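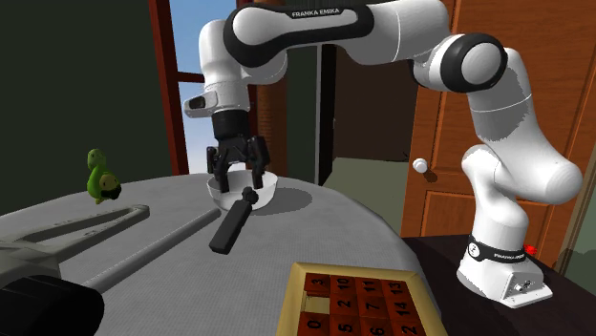
机械臂的夹爪探入白碗，渲染图

Kurniawati Ngau的工作室在Arketham老城一栋楼的二层，楼下是一家卖雨伞的铺子。她修表盘，只修珐琅表盘，不碰机芯，也不接金属盘。去年秋天开始，她手上大部分时间都给了同一批东西：已故藏家Titilayo Wike留下的怀表和旅行钟，一共248件，七月由Semaan拍卖行在Arketham上拍。

拍卖之前有一场预展，展厅里除了拍品，还会单独辟出一间房，陈列表盘的修复记录。这间房的内容由Ngau负责。我去见她的时候，她正在核对图录校样，桌上用铅笔改得很密。

“图录里写‘表盘完好’的，我要一件一件看过才肯签字。”她说，“以前的图录，这四个字用得太随便了。”

她解释说，“完好”在行内有好几种用法。有人指没有肉眼可见的裂纹，有人指没有修补过，还有人只是指从正面看过去字还清楚。Wike的藏品里三种情况都有。Semaan最早拿来的草稿沿用了Wike生前自己写的卡片，卡片上的说法又来自当年卖给她的表商，一层一层传下来，有些已经和实物对不上了。

“有一只怀表，卡片上写原装盘，没有修过。我翻过来看背面，两只盘脚里有一只是后焊的，焊点的位置偏了一点。正面在三点和四点之间补过一块。补得很好，我很佩服那个人，可是不能说没修过。”

这只怀表在图录里的编号是323号。Semaan的编号从前一场拍卖接着往下排，所以会出现比藏品件数还大的数字，Ngau说已经有不止一位客人为此打电话来问。323号的说明现在写得很长，盘脚、补釉、补釉处在紫外灯下的颜色，都列在里面。

我问她，写得这样细，会不会影响成交价。

“会吧。这个要问Sulastri。”

Sulastri Raju是Semaan钟表部的主管，我后来在电话里问了她同样的问题。她的回答是，估价确实下调了，委托方一开始不太高兴。委托方是Wike的侄子Ilham Liem，他继承了全部藏品，自己不收表。

“我跟Ilham说，说明写得详细，来的人会少一些犹豫。”Raju说，“他问我少一些犹豫是多少钱，我说我没有办法给他一个数字。他想了两天，同意了。”

Ngau入行很早，最初学的却是瓷器上的描金。她在Treltden的一间瓷器作坊当学徒，那里的师傅偶尔也替钟表店补钟面。钟面比表盘大得多，釉也厚，补起来容易藏。有一次店里送来一只怀表的盘子，师傅眼睛不行了，交给她做。

“我把数字描歪了。罗马数字的四，四条竖线，第三条粗了。客人没看出来，师傅看出来了，让我洗掉重描。我描了一个星期。”

后来她离开Treltden，去跟一位专做表盘的匠人学烧制。她在那里待了六年，走的时候带走了一只小窑炉和一箱资料。窑炉现在还在用，换过炉丝，也换过门。那箱资料是烧制记录，用硬纸卡写的，有2,000张，每张记一次试烧：釉料的批次，研磨的粗细，铜胎的厚度，进炉和出炉的时间，出来以后的颜色，以及失败的原因。写卡片的人已经不在了，字迹很小，有些缩写Ngau到现在也没有完全弄明白。

“他写‘灰’，有时候是说颜色发灰，有时候是说炉子里落了灰。要看前后几张才知道是哪个。”

她把这些卡片按白色的深浅重新排过。白釉其实有很多种白，偏蓝的，偏黄的，带一点点粉的。不同年代、不同产地的盘子，底色差别很大。补一块缺口，最难的部分就是配这个底色。在日光下配好了，到了展柜的灯底下又不对，所以她会在两种光源下各看一遍，再放一夜，第二天早上重新看。

我请她讲讲修一只盘子大致的顺序。她说首先是不动手。

“先看，看完写下来，拍照，再看。很多盘子送来，客人说要修，我看完劝他别修。冲线这种东西，只要没有翘，没有掉渣，洗干净就可以了。洗完线就淡了很多。那条黑线大部分是脏东西。”

冲线是珐琅表盘上最常见的伤，细细一条，多半从盘脚对应的位置或者中心孔、日期窗的边上开始。成因有摔的，有装盘时螺丝上得太紧的，也有铜胎受力变形的。清洗要先把盘子从机芯上拆下来，这一步由制表师做，她不做。盘子拿到手以后，用什么来洗，要看上面的字是烧进去的还是后来画上去的。烧进去的字不怕水，后画的字一擦就没了。

“有人在家里用假牙清洁片泡，网上有教的。泡完字没了，拿来找我。我可以重新描，可是描上去的就是我的字了。”

缺损的处理分冷补和热补。冷补用树脂调色填进去，固化以后打磨，以后的人要拆也拆得掉。热补是填上新的釉料重新进炉，效果好，但风险大，旧釉受热可能起泡，原来稳定的冲线可能裂开，旧的字可能变色。Wike这批藏品，她全部用冷补，一件也没有进炉。

“进了炉就回不来了。这是要上拍的东西，下一个主人愿意冒险，他自己决定。我不替他决定。”

对冷补，行内也有不同意见。Juwita Tambunan是Arketham本地的制表师，这批藏品的机芯由她检查，拆盘装盘也由她来做。她和Ngau合作了很多年，在这件事上一直没有谈拢。

“树脂会黄。”Tambunan说，“她补的现在看不出来，过些年就看出来了。到时候客人来找的是我，因为表是从我手里交出去的。”

我把这话转述给Ngau，她点头。

“会黄，她说得对。黄了就拆掉重新补，我的记录里写了用的什么材料，怎么拆。她不喜欢这种想法，她修机芯，修好就要走很久的，她的标准跟我不一样。”

两个人在这批藏品上还有过一次争执，为的是一只旅行钟。那只钟的白色钟面保存得不错，四角的螺丝孔却有一个崩了边，露出铜胎。Tambunan认为崩边是因为钟面和后面的底板没有贴平，应当先把底板校平再装回去。Ngau担心校平之后受力的位置会变，钟面别处会出新的冲线。最后的办法是在崩边的那个孔后面垫了一层薄垫片，螺丝只上到刚刚吃住。图录里把垫片也写进去了。

“Sulastri打电话来问我，垫片有必要写吗。”Ngau说，“我说写。万一买家自己拆开，掉出来一片东西，他会以为是机芯里的零件。”

Wike本人是什么样的藏家，Ngau只见过她几次。她从三十多岁开始买表，最早买的是走得不准、没有人要的怀表，后来才转向旅行钟。她不太买名家，喜欢签名模糊或者没有签名的盘子，买回来以后自己查，查到了就写一张卡片，查不到也写一张，写上“不详”，再写她的猜测。她住在Tatlow，家里有一间朝北的房间专放藏品，窗帘一直拉着。

“她送过三只来我这里，都是小毛病。第一次来她问我，你补的地方能不能留一点让我看出来。我那时候年轻，觉得她是在挑刺。后来才明白她是真的想看出来。”

Ngau照办了。她在那块补釉的边缘留了一点点光泽上的差别，正面看不见，侧过来对着光就有。Wike很满意，后来两次也这样要求。这三只现在都在拍品里，Ngau说她一眼就认出来了，尽管其中一只已经换过表壳的玻璃。

Ilham Liem对姑姑的收藏所知不多。他在电话里告诉我，小时候去Tatlow过暑假，那间房间是不许进去的，他只隔着门听见里面整点时的响声，各响各的，前后要响好一会儿。他曾经想留下几只，后来决定只留一只，没有送去Semaan。我问是哪一只，他说是姑姑平时放在厨房里看时间的那只旅行钟，钟面裂得很厉害。

“Kurniawati问过我要不要修，我说不用。”

预展里那间单独的房间，目前的安排是一圈矮柜，每个柜子放一件拍品和它的修复记录。记录包括修之前和修之后的照片、背面的照片，以及Ngau手写的说明的复印件。Raju原先想请人重新排版打印，试排了几页，Ngau看过觉得反而不好读，手写的版本里有箭头和小图，打印的版本要另外编号，读的人眼睛得来回跑。

“她的字倒是很清楚。”Raju说，“我就不坚持了。”

柜子的灯光讨论得更久。表盘要看清冲线，需要光从侧面打过来；要看清颜色，又要正面的漫射光。Semaan展厅里的灯是固定的，一向用来照首饰，直射，很亮，白釉在底下会反光，观众看到的多半是灯。Ngau带着两只自己的旧盘子去试了一个下午，要求把正面的灯调暗，侧面加一条灯带，每个柜子再配一个开关，观众可以自己按。

开关的事Raju起先反对，她担心有人一直按着不放，后面的人等。后来改成按一下亮一会儿，自己灭。时间定多长，两个人又商量了几回。

柜子里也会放十来张那批烧制记录卡。Ngau挑的大半是失败的：起泡的，边缘缩釉的，出炉以后隔天自己裂开的。有一张只写了日期和“忘了”两个字，她也想放进去，还没有最后定。

“他那天肯定是忘了看时间，整炉都坏了。他没有解释，就写‘忘了’。我学的时候也忘过，坐在炉子旁边打瞌睡。”

她现在带一个徒弟，一周来三天，主要练研磨和洗釉。釉料磨好以后要反复用水漂洗，把最细的粉漂走，留下颗粒均匀的部分，漂得不够，烧出来的白会发浑。这道工序很枯燥，徒弟做了几个月，还没有正式碰过客人的盘子。Ngau说并不着急，她自己学的时候也是这样。

我问她有没有想过自己做新表盘。近些年独立制表人多了起来，愿意用大明火珐琅的也多，烧新盘的订单应当不少。她说有人来找过，她接过两次，后来不接了。

“新盘的废品率高，客人要的又是完全没有黑点、没有针孔。烧十张，挑一张，剩下的怎么办，我的柜子里还堆着。我更愿意修旧的。旧的有毛病是应该的。”

那些没有挑中的新盘，她给徒弟拿去练描字。我翻了几张，数字的四确实不好写，有一张上面第三条竖线旁边用铅笔画了一个圈。

关于价钱，Ngau不太愿意多谈。她按件收费，清洗一个价，冷补一个价，描字按字数算。Wike这一批是和Semaan谈的总价，含写说明的时间，她说写说明花的时间比修的时间长，下次要分开算。Raju听到这一条时笑了，说可以谈。

对打算去看预展的人，她有几点建议。先请工作人员把表打开，看盘子和壳的边缘是不是贴合，有没有晃动。再侧过来对着光看，慢慢转一圈，补过的地方光泽常常不一样。十倍放大镜足够用了，倍数再高反而容易看花眼，把釉里本来就有的小气泡当成伤。字要看笔画的边，烧进去的字边缘略微有一点陷进釉里的感觉，后描的浮在上面。紫外灯可以问拍卖行借，Semaan有，树脂在底下多半会发亮，但也有不发亮的，所以只能作参考。

“最要紧的是问背面。”她说，“问有没有背面的照片。背面有背釉，背釉有没有磕碰，盘脚是不是原来的，铜胎上有没有以前修表的人刻的记号。正面可以做得很漂亮，背面一般没有人去做。”

Wike的藏品里，背面有刻字的不少。有的是修理日期，有的是店名的缩写，有一只刻了一句抱怨，说上一个修的人把螺丝拧坏了。Ngau把这些都抄了下来，附在图录后面，没有加注解。Tambunan帮她认出了其中几个缩写，是Treltden早已歇业的几家表店。剩下的还没有着落，她希望预展时有年纪大的同行来看，也许认得。

我们谈到傍晚，Tambunan上来取两只盘子，各自装在一个带棉垫的圆盒里。她打开其中一只，走到窗边侧着看了看，问Ngau六点的位置是不是又补了一遍。Ngau说是，前天早上看颜色有点偏蓝，拆掉重新调的。

“我就说原来那样可以。”Tambunan说。

“你上回说看得出来。”

“看得出来，也可以。”

Tambunan把盒子盖上，问装盘定在哪一天，Ngau翻了翻桌上的单子，说星期四之前都行，图录校样星期四要送回Semaan，她想在那之前再看一眼装好以后的样子。校样还剩最后一叠没有改完，大半是旅行钟。

Titilayo Wike旧藏钟表专场七月在Arketham举行，由Semaan拍卖行主办，预展期间表盘修复陈列室同时开放。需要查看拍品背面照片或借用紫外灯的客人，请提前与钟表部联系。

采访于2019年6月进行，谈话内容经整理，受访者已核对各自的引语。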